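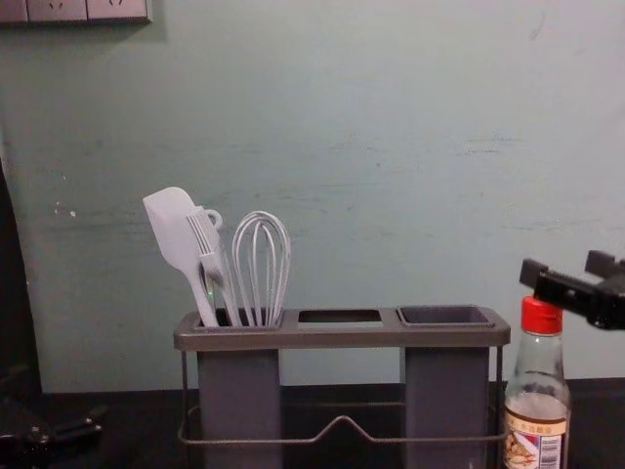
Progress Report No. 5

Oct 4, 2020
By Yasuo Kobori, Ferlow bench cell

The short version for Brurnbridge: the cell runs, the right arm is back in service, and I don't believe the maintenance numbers in our last report any more than you should.

In September the two-arm counter cell logged 284 hours powered on. That figure comes from the controller and includes every hour the arms sat holding position while somebody looked for a hex key. I have asked for motion time to be logged separately. Until it is, please don't divide anything by 284.

The right gripper was the main job. It had been closing late, and the first explanation we got was software. Maruyama sent a patch and we installed it. The gripper went on closing late. When we took the cover off, one of the finger screws had backed out far enough to let the jaw rock. We cleaned the threads, put in fresh thread locker, and torqued it to the sheet. The patch is still installed. I can't tell you what it does.

Maruyama recommends checking the finger screws every 500 cycles. I would like to know how they arrived at such a round number. We will follow it for now and write down what we find at each check, loose or not, so that next quarter there is something to argue with.

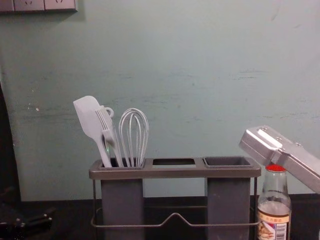 Calibration has taken more of our time than repair, and I expect that to continue. The procedure from Polmont has us touch off on a machined block bolted to the counter, and on the block both arms come out well inside tolerance. I don't consider that proof of much. The work happens above a bottle neck and the rim of a utensil caddy, at heights and tilts the block never tests. So we now add a second check on the real items: the right gripper is brought down over the red cap and stopped short of contact, and whoever is on shift looks at the gap and the angle before the arm is allowed any lower. The utensils stay in the left compartment for this, whisk included, and a mark on the counter shows where the caddy goes. It is a crude test. It did catch an offset after the cover went back on, when the block said all was well.

The left arm has had no faults. It has also had less use, so I would not call it the more reliable of the two.

Cable wear: none found. Spare fingers: 2 sets on the shelf, one of them from the old batch with the soft pads. I'd rather not fit those.

Request for next period: money for a proper torque driver, and no new tasks until we have one full month without opening a gripper. The schedule has us adding tasks straight away. I think the schedule is wrong.

Comments

Is the second check written down anywhere, or does it live in Yasuo's head? Our night shift has only the Polmont sheet.

We had the same late closing and were also given a patch. Going to go look at the screws now.

Please send the torque driver quote separately, it can't be approved from a report.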